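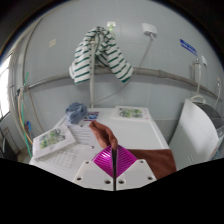
## 第7回 絵本と読み書きの萌芽

### 1. 本回の位置づけ

前回までは、話しことばの発達を語彙と統語の両面から扱った。本回から第9回までは、文字の読み書きを主題とする。第7回では就学前の時期、とりわけ正式な文字指導が始まる前の経験を取り上げ、第8回で仮名の習得、第9回で漢字の導入と読解を扱う。

受講者は、開講時に配布した用語集のうち「音韻意識」「共同注意」「足場かけ」の項を事前に読み直しておくこと。なお、前回の小課題で「音節」と「モーラ」を混同した答案が多く見られたため、第4節で改めて整理する。

### 2. 「レディネス」から「萌芽的リテラシー」へ

読み書きの学習がいつ始まるかという問いに対しては、大きく分けて二つの立場がある。

**(1) レディネスの立場**

20世紀前半に広く受け入れられた考え方である。読みの指導には一定の心身の成熟が前提となり、成熟に達する以前の指導は効果が乏しいとする。この立場では、就学前の子どもは「まだ読めない者」として扱われ、指導の開始時期を見極めることが主な関心事となった。成熟の度合いを測る検査も各種作成され、図形の弁別、線のなぞり書き、指示の聞き取りなどが課題に含まれた。

**(2) 萌芽的リテラシーの立場**

1960年代以降に提起され、1980年代に研究領域として定着した。子どもは、文字を正しく読み書きできるようになるずっと前から、読み書きに関する知識と態度を少しずつ形成していると考える。絵本を正しい向きに持つ、ページを順にめくる、看板の文字を指して店の名前を言う、線を並べて「お手紙を書いた」と主張する、といった行動はいずれもその現れとみなされる。

両者の違いは、幼児の不完全な行動をどう評価するかに最も明瞭に現れる。たとえば、3歳児が波線を数行にわたって書き、それを声に出して「読む」場合を考える。レディネスの立場からは、この行動は文字指導以前の遊びであり、評価の対象にならない。萌芽的リテラシーの立場からは、文字が横または縦に並ぶこと、話しことばに対応することを子どもが理解しつつある証拠として記録される。

ただし、後者の立場をとるからといって、早期の文字指導が直ちに推奨されるわけではない。この点は期末の論述でも誤解の多い箇所であり、第6節で再度触れる。

### 3. 読み聞かせの過程

#### 3.1 共同注意の場としての絵本

絵本の読み聞かせは、大人と子どもが同じ対象に視線を向け、その対象についてことばを交わす場面である。1歳前後では、大人が絵を指さし、子どもの視線がそれに続くという形が多い。しだいに子どもの側から指さしが生じ、大人が名前を言って応じるようになる。

この時期のやりとりには、次のような定型が認められる。

- 注意の喚起(「ほら、見て」)
- 問いかけ(「これは何かな」)
- 子どもの応答(発声、指さし、単語)
- 大人による受容と命名(「そうだね、わんわんだね」)

大人は、子どもの応答が不明瞭であっても会話の一手として受け取り、次の手を返す。子どもが単語を言えるようになると、大人は単なる発声では満足せず、より明確な応答を待つようになる。足場かけが段階的に調整される例として、しばしば引用される過程である。

#### 3.2 対話的な読み聞かせ

2歳から5歳頃を対象として、大人が文章を通読するだけでなく、途中で質問を挟み、子どもの発言を広げて返す読み方が提案されている。質問の種類は、一般に次のように整理される。

| 種類 | 内容 | 発話例 |
|---|---|---|
| 補完 | 文の末尾を子どもに言わせる | 「おばあさんは川へ……」 |
| 想起 | 既に読んだ内容を尋ねる | 「さっき、くまさんはどこへ行ったかな」 |
| 開かれた質問 | 絵や展開について自由に述べさせる | 「このページでは何が起きているかな」 |
| 疑問詞による質問 | 名称、場所、理由などを尋ねる | 「どうして泣いているのかな」 |
| 経験との関連づけ | 子ども自身の生活と結びつける | 「動物園でも見たね」 |

実施にあたっては、質問の頻度に注意を要する。質問が多すぎると物語の流れが途切れ、子どもが絵本そのものへの関心を失うことがある。初めて読む本では通読を中心とし、二回目以降に質問を増やす方法が実際的である。

#### 3.3 繰り返し読むことの意味

幼児は同じ絵本を何度も読むよう求める。大人の側には退屈に感じられることもあるが、反復には発達上の意義が認められる。

初読の段階では、子どもの発言は絵に描かれた事物の名称に集中しやすい。回を重ねるにつれ、登場人物の気持ち、出来事の原因、次の展開の予測へと発言の内容が移っていく。文章を暗記した子どもが、ページをめくりながらほぼ正確に「読む」こともある。この段階の「読み」は文字の解読によるものではないが、書きことばに特有の語彙や文末表現を身につける機会となる。

### 4. 音韻意識

#### 4.1 定義

音韻意識とは、語の意味から離れて、語を構成する音の単位に注意を向け、操作する能力をいう。「くるま」という語について、「いくつの音からできているか」「最後の音は何か」「逆から言うとどうなるか」という問いに答えるには、この能力が必要となる。

#### 4.2 音節とモーラ

前回の答案で混同が目立った点である。日本語の仮名は、拗音を除けば、原則として一字が一モーラに対応する。音節とモーラは多くの語で一致するが、特殊拍を含む語では一致しない。

| 語 | 音節による分割 | モーラによる分割 |
|---|---|---|
| さかな | さ・か・な | さ・か・な |
| きって | きっ・て | き・っ・て |
| しんぶん | しん・ぶん | し・ん・ぶ・ん |
| おかあさん | お・かあ・さん | お・か・あ・さ・ん |
| きゃべつ | きゃ・べ・つ | きゃ・べ・つ |

拗音の「きゃ」は二字で表記されるが、一モーラである。促音「っ」、撥音「ん」、長音はそれぞれ一モーラに数える。幼児に語を区切って手を叩かせると、特殊拍を前の音とまとめて一回で叩く例が多い。仮名の読みを習得する過程で、しだいにモーラに沿った分割へ移行することが知られている。

音韻意識と文字の読みとの関係は一方向には定まらない。ある程度の音韻意識が仮名の習得を支え、仮名の習得がさらに音韻意識を精緻にするという相互の関係として理解するのが妥当である。

#### 4.3 ことば遊び

しりとり、さかさことば、「あ」のつくことば集めなどは、いずれも音の操作を含む遊びである。しりとりでは、語尾の音を取り出し、その音で始まる語を探すという二段階の操作が求められる。語尾の音を取り出せない子どもでも、大人が「りんごの『ご』だよ」と助言すれば参加できることが多く、異なる発達段階の子どもが混在する場でも成立しやすい。

### 5. 家庭の読書環境に関する調査

#### 5.1 Starnero調査の概要

家庭環境と萌芽的リテラシーの関係を検討した資料として、Colette HervieuとFolke Fjeldによる「Starnero調査」を用いる。調査票は778世帯に配布され、446世帯から有効な回答が得られた。対象は生後36か月の子どものいる世帯である。

調査項目は次のとおりである。

1. 家庭にある子ども向けの本の冊数
2. 読み聞かせの頻度と一回あたりの時間
3. 読み聞かせを担当する家族
4. 図書館の利用状況
5. 子どもが自由に本を手に取れる場所の有無
6. 紙と筆記具を自由に使える機会

著者らは、蔵書の冊数よりも、本が子どもの手の届く場所にあるかどうかが、子どもから読み聞かせを求める頻度とよく対応すると報告している。また、大人が買い物の覚え書きや手紙を書く様子を日常的に目にする家庭では、子どもが書く真似をする頻度が高かった。

#### 5.2 読み取り上の留意点

本調査の結果を引用する際には、以下の点に注意すること。

- 回答は保護者の自己報告に基づく。読み聞かせは社会的に望ましい行動とみなされており、頻度が実際より高く回答されるおそれがある。
- 調査票を返送しなかった世帯の特徴は明らかでない。読書に関心の高い世帯が回答者に多く含まれた可能性を排除できない。
- 横断調査であるため、変数間の対応から因果関係を導くことはできない。子どもが本を好むために大人が本を手近に置いた、という逆の説明も成り立つ。
- 保護者の学歴、勤務形態、きょうだいの数などの要因がどの程度統制されているかを、表の注記で確認する必要がある。

Fjeldは同じ報告の補論で、別の地域であるLalmontの家庭への面接記録を紹介している。面接では、家の中の特定の場所に読書の時間が結びついている例と、食卓や廊下など場所を問わず本が開かれる例の双方が記録された。数値で示される「頻度」の背後に多様な実践があることを示す資料として、あわせて読まれたい。

### 6. 文字指導との関係

就学前に文字を教えるべきかという問いは、保護者から頻繁に寄せられる。本講義では次のように整理する。

第一に、就学時点で仮名を読める子どもの割合は高く、多くの子どもは系統的な指導を受けずに、生活の中で読みを身につけている。就学直後に見られる読字数の個人差は、入学後の指導を通じて縮小する傾向がある。

第二に、文字を読めることと文章を理解することは区別しなければならない。一字ずつ正確に読めても、語としてのまとまりを捉えられなければ内容は伝わらない。語彙、背景知識、物語の構造に関する知識は、その後の読解を支える基盤であり、読み聞かせや会話を通じて培われる部分が大きい。

第三に、練習用のワークシートの使用については、子どもの関心と運動面の発達を考慮する。ます目に沿って文字を書く課題は、手指の細かな制御と視覚的な構成力を同時に求める。関心を示さない子どもに長時間課すことは避け、名前を書く、カードに一言添えるなど、書く目的が子どもに理解できる活動を併用することが望ましい。

第四に、読みの習得に著しい困難がある子どもについては、早い段階での気づきが重要である。就学前の時点で診断的な判断を下すことは適切でないが、ことば遊びに強い苦手意識を示す、歌の歌詞を覚えにくい、よく知っている物の名前がすぐに出てこない、といった様子が重なる場合には、継続して経過を見る。保護者への伝え方については第12回で扱う。

### 7. 観察演習

以下の手順に従い、読み聞かせ場面の観察記録を作成する。

1. 観察の対象となる子どもの保護者に目的を説明し、書面による同意を得る。書式は講義室前の棚に備えてある。
2. 使用する絵本の題名、対象児の月齢、初読か再読かの別を記入する。
3. 大人と子どもの発話を、順序を保って書き起こす。指さし、視線、ページめくりなどの動作は丸括弧に入れて示す。
4. 大人の質問を、3.2の表の種類に従って分類する。複数の種類にまたがる場合は、主たるものを一つ選び、判断の根拠を余白に記す。
5. 子どもの発言のうち、絵に関するもの、文章に関するもの、自身の経験に関するものを色分けする。

記述の例を示す。

> 大人:「これ、だれかな。」(絵を指さす)
> 子ども:「うさぎさん。」(大人の顔を見る)
> 大人:「うさぎさんだね。何をしているのかな。」
> 子ども:「ねんね。」(ページをめくろうとする)

観察者の解釈と観察された事実を混在させないこと。「楽しそうに聞いていた」という記述は解釈にあたる。「笑い声をあげ、同じページを指さした」のように、行動の水準で記録する。氏名は記号に置き換え、個人が特定される情報を報告書に含めてはならない。

### 8. 提出課題

次の二題のうち一題を選び、600字以内で論じなさい。引用を行う場合は出典を明記し、引用部分も字数に含める。

- **課題A** 萌芽的リテラシーの立場から、幼児の「でたらめ書き」をどのように評価すべきか。レディネスの立場との相違に触れて述べること。
- **課題B** Starnero調査の結果の一つを取り上げ、因果関係に関して考えられる複数の説明を挙げ、それらを区別するために必要な追加の調査を提案すること。

提出期限は2020年2月22日とする。紙媒体で提出し、第一頁の上部に学籍番号と選択した課題の記号を記入すること。観察演習の記録は本課題とは別に綴じ、次回の講義開始時に回収する。

### 9. 次回までの準備

第8回では、仮名の読みの習得順序と、特殊音節の表記に見られる誤りを取り上げる。配布資料「仮名表記の誤り例」に目を通し、促音の脱落、長音の誤記、拗音の書き誤りがそれぞれどの語に生じているかを分類しておくこと。分類に迷った例には印を付け、講義の冒頭で発表できるようにしておくこと。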